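Automation & Workplace

Sampaio moves packing staff onto demonstration work ahead of robot cell launch

Last updated: December, 4:40 p.m.
Shares: 144 | Comments: 10

Contract packer Sampaio has started using its own packing staff to record the hand movements that will train two robot cells at its Vovora site. The cells are supplied by the integrator Trudetti and are scheduled to take over the sorting and setting down of small mixed goods, a job now done by hand on both shifts.

The company has not bought a pre-programmed system. Staff carry out each task with a hand-held gripper while its position and the opening of its fingers are recorded. The recordings are then used to train control software, which Trudetti licenses from the developer Brelomeo. No robot arm is needed for the recording stage, so the work can be done at an ordinary table, away from the packing lines.

Sampaio set a target of 2000 accepted recordings before the first cell is switched over. A recording is accepted if the object is picked up, moved and released without a drop, and if the tracking markers on the gripper can be followed from start to finish. Rejected recordings are kept in a separate folder and reviewed at the end of the shift. Most rejections so far have been put down to markers turned away from the camera during a reach across the body, according to a project note circulated to staff. 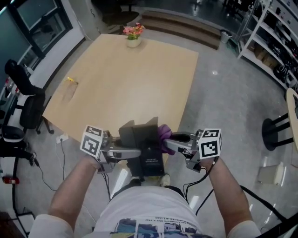

Recording is paid at the same hourly rate as line work, with no bonus for volume. An early plan to pay by the accepted recording was dropped after shift representatives objected that it would reward speed and produce hurried movements. Trudetti had raised a similar point on technical grounds. Software trained on rushed demonstrations tends to copy the rush, including the small corrections people make when they overshoot.

Sessions are limited to two hours, followed by a return to normal duties. The limit was set after the first week, when several operators reported tired forearms. The gripper has to be held clear of the body for most of a recording, and its weight is felt more in the wrists than that of the products themselves. Operators may stop a session early without giving a reason. The table height is to be made adjustable before the next group starts.

The work also calls for a different kind of attention. On the line, operators are expected to deal with a crushed carton or a missing label as they see fit and keep the belt moving. During recording, they follow a task card with a fixed start position and a fixed end position, and they have to leave the gripper still for a moment at each end. Experienced packers have found this harder than new hires, the project note says. Many of them pick up the next item before the first has been fully set down, a habit that saves time on the belt but makes the recordings difficult to divide into separate steps.

Some of that experience is being used in another way. Long-serving operators now write the task cards, including the order in which awkward items should be approached and the side from which they should be held. Trudetti had first supplied its own cards. These were withdrawn when operators pointed out that they left out soft packs, which make up a large part of the returns stream and cannot be gripped at the edges.

Under the agreement reached at the site, no permanent position will be removed during the first year of operation. Each cell will have one attendant per shift, responsible for clearing jams, refilling totes and marking failed picks on a touch screen. Attendants will be drawn from current packing staff and will receive a higher grade once they complete training. Positions that become vacant on the affected lines will not be filled automatically, however, and the number of seasonal contracts for next year has not been decided.

Shift representatives have asked for written terms on the use of the recordings. Faces are not needed for training, and Sampaio says that any footage in which a face can be recognized will be blurred or deleted. Recordings are stored under a task number and not under a name. The remaining question is whether recordings made at Vovora can be used by Brelomeo to train software sold to other customers. The present contract allows it. Representatives want either a payment to the operators involved or a clause restricting use to Sampaio sites, and talks on this point are continuing.

Sampaio has also been asked how performance in the cells will be compared with hand packing. The company plans to use items placed correctly per hour, with jams and attendant time counted against the cell. Figures from individual operators will not be used as the baseline. A line average from the previous quarter will be used in their place.

The first cell is due to run alongside a staffed line for 10 weeks. During that period the line will keep its full crew, and any item the cell fails to pick will be passed to it by conveyor. The second cell will be installed only after the trial results have been shared with staff. Recording is expected to continue after the launch at a lower rate, mainly to cover new packaging types as customers introduce them.

Filed under: Packaging, Robotics, Jobs and Training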